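September 25, 2019

Cudside dye notes, batch 15. Binta dropped off the rest of the August wool this morning, 293 grams of it, and I got it straight into the onion skin pot (yes, Līga, I weighed it before wetting this time!). Two hours at a low simmer, lid off, and the colour came up a lovely warm gold, much closer to the Crabtree swatch than last time. 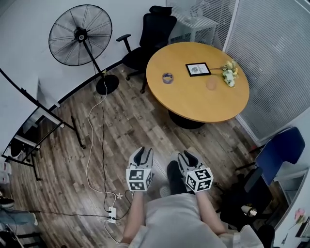 Meeting room, with the round table.

Tried a pinch of iron on the last skein and it went olive almost straight away – love it, but it's heavy-handed stuff, so half as much next go. Still need to rinse the mordant bucket and ask Binta if she's got any more skins. Līga wants the grey fleece done next.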